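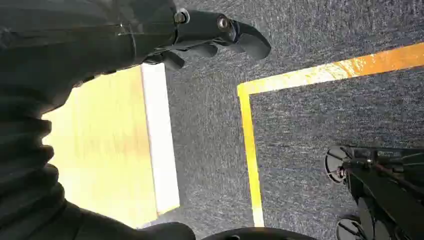 Players of the online shooter Asow will soon be able to see why they were banned from chat, and to ask for a second look at the decision, the game's developer said in a post on its forums.

Dorkau, the studio behind the game, said the new system will arrive with the April update on PC and consoles. Until now, a player who lost voice or text chat got a one-line notice with an end date. The notice did not say which match the complaint came from or what had been said.

Under the new rules, the notice will include the chat lines that led to the penalty, the time of the match and the rule that was broken. Players will have 15 days to appeal. Each appeal will be read by a member of the studio's support staff who had no part in the first decision.

"People kept writing to us asking what they did, and our own support team often couldn't tell them," said Imre Pálfi, who leads player support at Dorkau. "The records were there. They were just in a place that the support tools couldn't reach."

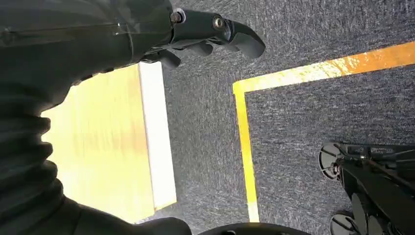 The change follows months of complaints from players who said the automatic filter was catching ordinary talk. Several long threads on the forums listed map names and weapon nicknames that had led to mutes. Other players argued the opposite, saying slurs and threats went unpunished as long as they were spelled with a number or two swapped in.

Dorkau said both groups had a point. In a review of older cases, the studio found that 68 chat bans from the last ranked season should not have been given. Those have been removed from the players' records, and any season rewards that were held back have been paid out.

The length of penalties is changing too. A first offense will bring a chat ban of six days, down from 15. Repeat offenses will still lead to longer bans, and threats against another player can still mean losing the account on a first report.

Not everyone is happy with the plan. Ákos Deák, captain of the amateur team Flasine, said shorter bans would do little for players who are targeted every night.

"Six days is a break between two weekends," he said. "My teammates turned voice chat off a year ago and I don't think this brings them back. I'd like to see the reports answered faster before anything else."

Deák said he did support showing players the lines they were punished for. One of his own teammates was muted during a qualifying match and never learned the reason, he said.

Pálfi said the studio is adding staff to handle reports but would not say how many people. He said voice chat is harder to review than text, and that appeals over voice bans may take longer to answer at first.

The update also lets players hide all text from the other team without hiding messages from their own. That option will be off by default and can be found in the social menu.

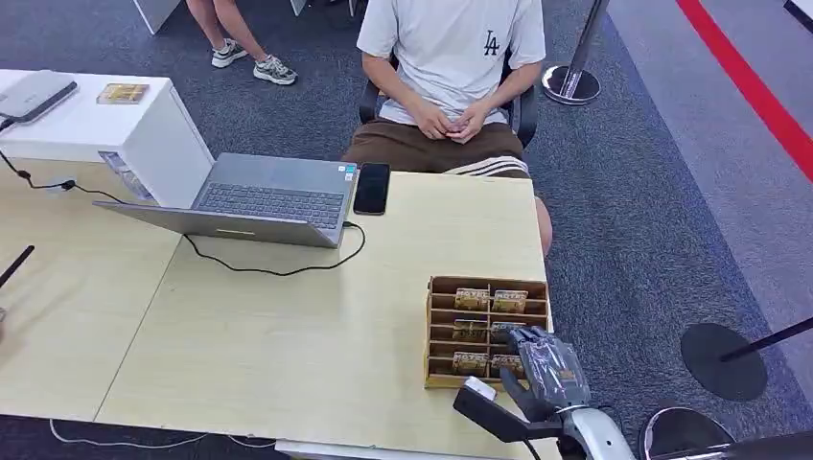
What changes in ranked play

Players serving a chat ban will still be able to queue for ranked matches, but only alone. The same rule will apply in Major, the game's weekend tournament mode, where muted players were previously shut out. Pings and preset messages will keep working during a ban.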